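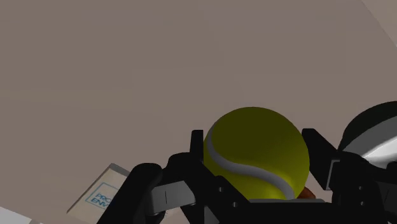
## The grip rules, second go

*2 Aug 2026*

Right, you've all been very patient while I rewrote the house rules for grasp tests, and they're finally up on the shared drive. The first lot went round in April and I had more replies to that email than to anything I've ever sent (mostly rude, a few very useful!). So I've cut them down from 14 rules to 8, and I think most of us can live with that.

The big change is to do with what counts as a hold. Up to now the Fiswood lot have called it a hold when both fingers touch the object, and the Skeltolthorpe lot have called it a hold when the object leaves the table, and then we've all put our scores in the same spreadsheet and wondered why they didn't match. From now on a run only gets marked as held if the object is clear of the surface and stays put for the full wait. Contact on both sides gets its own column. Please fill it in, even when the run goes wrong – especially when the run goes wrong.

The tennis ball stays as our starter object. I know some of you are sick of the sight of it. I like it, though: it's round, so there's no flat side to help you out, and everyone knows how big one is without looking it up. Do it first, in the simulator, before you touch the boxes or any of the awkward little things.

A few other bits that people asked about:

- **Clutter.** Leave the other objects in when you run the ball test. An empty table gives lovely scores that don't mean much. If a finger knocks something else on the way in, write it down.
- **Friction settings.** Don't change them to rescue a bad grasp. If you must change them, save it as a new setup with a new name. I went back through 126 old runs last month and 11 of them had been quietly made stickier. I'm not cross, but I did have to throw them out.
- **Closing force.** Serkeo users, put the number you asked for *and* the number you got. They drift apart more than you'd think.
- **Stills.** Save one at the moment of the hold, from the same viewpoint each time, with both fingertips showing if you can manage it.

I've also had a go at the naming of files, which was a proper mess. The pattern is on page one of the rules and it's short. The Zürcher group already use something close to it, so they get to feel smug for a bit.

One thing I haven't settled is how long the wait should be. I've left it as it was for now, but I've a feeling it's too short for anything heavy, and I'd rather hear from people who've had slow slips than guess at it. Drop me a line with your run files attached and I'll go through them before the next issue.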